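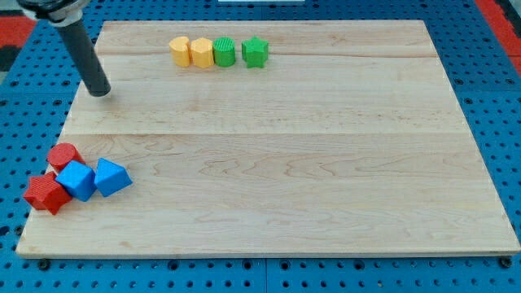

Counting the leaflets: what I learned from a council by-election
Politics project, final report
Zubaida Paracha

I picked the Cotham ward by-election because I live in it and the leaflets were already piling up on our mat. My question was pretty simple: how much of what candidates post through your door is about the ward, and how much is about the other lot?

I started in September, when the old councillor stood down, and I collected everything that came to our house and my aunt's (she's on the far side of the ward and got twice as much as us!). Then I went through each leaflet with two highlighters, yellow for local stuff like bins and buses, pink for attacks on an opponent. Omar Chamoun did the same pile separately so it wasn't only my opinion. We disagreed mostly about the bus route, as one candidate managed to mention it only to say whose fault it was. We put that down as pink in the end.

The attack leaflets were shorter and had much bigger headlines. The longest local one ran to over 400 words, all on the Awad Road crossing, and I doubt many people got to the end of it.

I also did a doorstep survey. I printed 100 forms and got far fewer back than I'd hoped - next time I'd stand outside the Cornar shop and ask people there. Most who answered remembered a colour and a face, and hardly any could name a policy.

The weak bit is that two houses aren't a ward. I'd like to repeat it in Fomamton, where the vote is closer and the parties spend more. My highlighted copies are in the folder I handed in on 15th January.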